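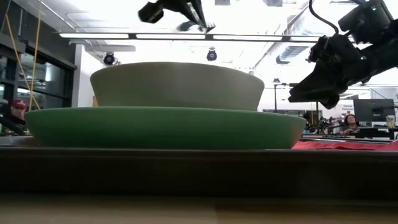
*Green on the bottom, gray on top. The stack, day one.*

OK quick one tonight because I have to be up at 6 and the dishwasher is still going.

So. I am down to one set of dishes per person. One wide green thing, one gray bowl, one mug, one red napkin, a tray to carry the lot. That's it. Everything else went in boxes in December and I haven't opened them once. Well, once. For the gravy boat.

It started with the move to Nodville. Apartment 202, tiny kitchen, 2 cupboards, and one of those has the water heater in it. I had plates from college, plates from my aunt, a whole tower of those Gratar salad bowls that never nest right no matter how you turn them. Every time I wanted a bowl I had to lift out five other things first. Drove me nuts.

Sosina Wolde from downstairs came up for tea, looked in the cupboard and laughed at me. Then she lent me her tray. Ok, gave. She's not getting it back.

Her method, which I've now copied completly: everything for one meal lives together. You put the big piece down, bowl goes in it, mug beside it, napkin folded long. Pick up the tray and go. Clearing is the same thing backwards. No hunting for spoons (spoons are a seperate post, I have opinions).

Laying it all out before it goes on the tray helps too. Green at the back, gray bowl near it, mug by the corner of the tray, napkin off on its own side. I look at it for two seconds and know if something's missing. Usually the napkin.
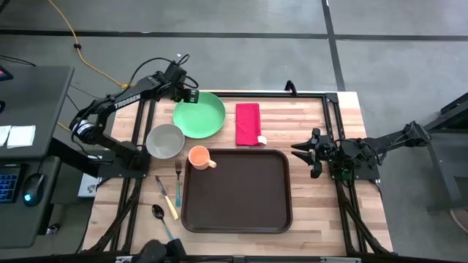

Do the bowls scratch if you stack them every day?

Mine haven't marked so far, but I let them dry all the way first and I set them down, no dropping. If yours have a rough foot, put a paper towel in between.

Other stuff I've figured out, no order:

- Mugs don't stack. Stop trying. I chipped a Kao one that way and I'm still mad.
- Wash the napkins with towels. Red ones alone the first time, ask me about my pink pillowcases.
- Heaviest thing goes in the middle of the tray or you will tip it on the stairs.
- Plain colors. Patterns look great in the store and then you own three that fight.

The mug is the piece I go back and forth on. I like the peachy color, I like a handle I can get my fingers into, and it's plain, so it goes with the green and the gray fine. But it's always the last thing to find a spot.
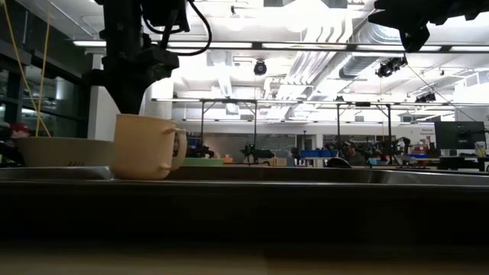 For a while I kept it on a hook, then on the windowsill, then inside the bowl, where the handle stuck out and caught my sleeve every single morning. Now it just sits next to the bowl and I've quit fussing.

Boxes are going to the Ritel swap table at the end of the month, minus the gravy boat. If anyone local wants salad bowls that don't nest, message me, I have so many.

Spoons next time. Dishwasher just beeped, going to bed.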